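Gripper Trials Working Group — Minutes, April meeting
Burthorpe site, start 13:00
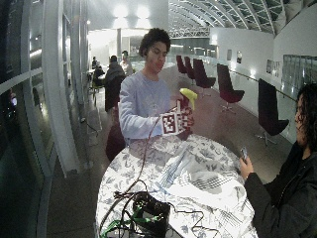 1. Previous minutes
Accepted with one correction: the Ilteck controller firmware was rolled back before the March runs.

2. Hand-held grippers
Ilteck and Strand units were compared on cloth handling. Ilteck logged 1,050 grasps, Strand 4,000. Marker tracking dropped out on 13 Strand runs, all with the cable crossing the marker face. Those runs are excluded from the comparison. Strand finger pads show wear at the tip — replacement set on order.

3. Cameras
Fixed camera to stay at its current height. Colour balance to be locked before each session.

4. Controllers
Cloddale board holds a 100 Hz loop with both grippers. Latency under load not yet measured.

5. Actions
Reroute Strand cable and repeat the excluded runs. Measure Cloddale latency. Circulate the revised log sheet.

Closed 14:10. Next meeting in May.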